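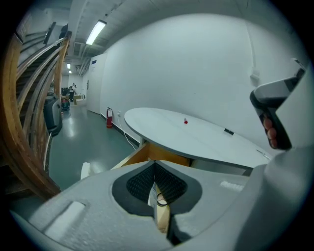

가는 검은 고리가 둘린 투명 플라스틱 물건

투명 플라스틱

투명 플라스틱은 빛을 잘 통과시켜 건너편이 비쳐 보이는 합성수지를 통틀어 부르는 말이다. 한 가지 재료의 이름이 아니라서 페트, 폴리스타이렌, 아크릴, 폴리카보네이트가 다 여기 들어간다. 나는 주방용품 가게에서 13년 일했는데, 손님들이 "이거 유리예요, 플라스틱이에요?" 하고 묻는 걸 하도 들어서 이 항목만큼은 꼭 내가 쓰고 싶었다(드디어!). 그래서 설명이 그릇이랑 통 쪽으로 좀 치우쳐 있다. 건축이나 광학 쪽은 아는 분이 보태 주시면 좋겠다.

왜 투명한가

플라스틱은 긴 사슬 모양 분자가 엉켜 있는 물질이다. 사슬이 제멋대로 엉킨 상태를 비결정성, 군데군데 가지런히 쌓인 상태를 결정성이라고 한다. 결정 부분과 아닌 부분은 굴절률이 달라서 그 경계에서 빛이 흩어지고, 그러면 우리 눈에는 뿌옇게 보인다. 폴리에틸렌 통이 우윳빛인 게 이 때문이다. 아크릴이나 폴리스타이렌은 결정이 거의 생기지 않아 맑다.

페트는 조금 재미있는 녀석인데, 원래 결정이 생길 수 있는 재료지만 녹인 것을 빨리 식히면 맑게 굳는다. 천천히 식히면 허옇게 된다. 생수병 재료로 오븐용 흰 용기도 만든다는 얘기를 처음 들었을 때는 나도 안 믿었다.

색소를 넣어도 투명할 수는 있다. 파란 물통처럼 색은 있는데 속이 비치면 유색 투명, 윤곽만 흐릿하게 비치면 반투명이라고 나눠 부른다. 가게에서는 다들 그냥 "투명"이라고 해서 주문서가 자주 꼬였다.

종류

폴리스타이렌(PS). 싸고 맑고 단단하다. 대신 잘 깨진다. 손가락으로 튕기면 쨍 하는 금속성 비슷한 소리가 나서 나는 소리로 구별하는 편이다. 일회용 컵, 케이크 상자 뚜껑, 옛날 카세트테이프 케이스에 쓰였다. 기름이 닿은 채 오래 두면 잔금이 가기도 한다.

아크릴(PMMA). 투명도로는 으뜸으로 치는 재료다. 햇빛에도 강한 편이라 간판, 진열대, 수족관에 들어간다. 긁히기는 해도 얕은 흠은 연마제로 갈아 없앨 수 있다. 알코올로 박박 닦는 건 말리고 싶다. 내가 그렇게 진열대 하나를 망쳤다. 모서리부터 거미줄 같은 금이 번지는데 되돌릴 방법이 없었다.

폴리카보네이트(PC). 충격에 아주 강해서 보안경이나 온실 지붕에 쓴다. 원료에 비스페놀A가 들어가기 때문에 젖병 쪽에서는 여러 나라가 사용을 금지했고, 식기에서도 예전만큼 흔하지 않다.

페트(PET). 병의 왕! 가볍고 질기고 탄산도 잘 가둔다. 다만 열에는 약해서 보통 페트병에 뜨거운 물을 부으면 쪼그라든다.

SAN과 트라이탄 계열. SAN은 스타이렌에 아크릴로나이트릴을 섞은 수지로 믹서 용기나 냉장고 선반에서 자주 만난다. 트라이탄 계열은 코폴리에스터의 하나인데 잘 안 깨지고 맑아서 물병 쪽에서 인기가 높다.

투명 폴리프로필렌(PP). 원래 뿌연 재료지만 투명화제라는 첨가제를 넣어 결정을 아주 잘게 만들면 꽤 맑아진다. 반찬통 몸체에 많다. 유리처럼 보이길 기대하면 실망하고, 전자레인지에 돌릴 생각이면 고맙다.

만드는 법

그릇류는 대개 사출 성형으로 만든다. 녹인 수지를 금형 안으로 밀어 넣고 굳혀서 빼낸다. 투명 제품은 먼지 한 톨, 기포 하나가 다 보이기 때문에 불투명 제품보다 훨씬 까다롭다. 수지를 덜 말리고 쓰면 은빛 줄무늬가 생기고, 금형 표면의 흠집도 그대로 찍혀 나온다.

병은 작은 시험관처럼 생긴 프리폼을 데워 늘리면서 바람을 불어넣는다. 판재는 압출하거나, 유리판 두 장 사이에 원료를 부어 굳히는 캐스팅법으로 만든다. 캐스팅 아크릴이 가공할 때 덜 녹아 붙는다고 간판집 하는 즈비그... 아니, 마르티누스 마부자 씨(Marthinus Mabuza)가 늘 강조했다. 압출판은 값이 싼 대신 톱날에 눌어붙는다고.

흐려지고 누레지는 이유

오래 쓴 통이 흐려지는 원인은 하나가 아니다. 설거지 때 생긴 잔흠집이 빛을 흩뜨리는 경우가 제일 많다. 수돗물 속 석회 성분이 말라붙은 것이라면 묽은 식초물에 담갔다가 헹구면 나아진다. 식기세척기의 열 때문에 표면이 상한 거라면 포기해야 한다.

누레지는 건 자외선과 열로 분자가 조금씩 분해되면서 생기는 현상이다. 창가에 둔 통이 먼저 노래진다. 자외선 흡수제를 넣으면 늦출 수는 있지만 막지는 못한다.

분리배출

바닥의 삼각형 표시를 먼저 본다. 숫자 7이 적혀 있으면 '기타'라는 뜻이고, 폴리카보네이트와 SAN이 이 칸에 같이 묶인다. 겉보기엔 똑같이 맑아도 서로 섞이면 재생 원료가 뿌예지기 때문에 선별장에서 골치를 앓는다. 한국에서는 투명 페트병을 따로 모은다. 속을 비우고 라벨을 떼고 눌러서 뚜껑을 닫아 내놓으면 된다. 페트로 만든 과일 상자나 일회용 컵은 병과 같이 넣지 않는다.

같이 보면 좋은 항목
유리, 합성수지, 사출 성형, 굴절률, 비스페놀A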